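Light leaking through blackout fabric at the seams

Triltarar
I lined a spare room with black fabric for print viewing. My meter reads 47 lux with the lamp off and the door shut. Would a second layer help?
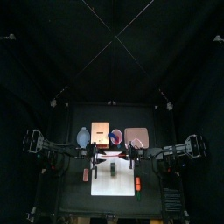
The fabric is stapled to battens every 21 cm. The seams overlap slightly – no tape.

Gillies
Fix the seams before adding a layer. Overlap them by a hand's width and tape the back. Check the door gap too. Retest at night with the hall light on. 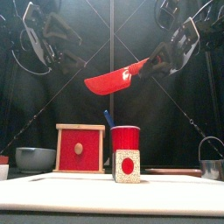
Nesham
Second layer worked for me. Used 313 gsm cloth, can't remember the brand.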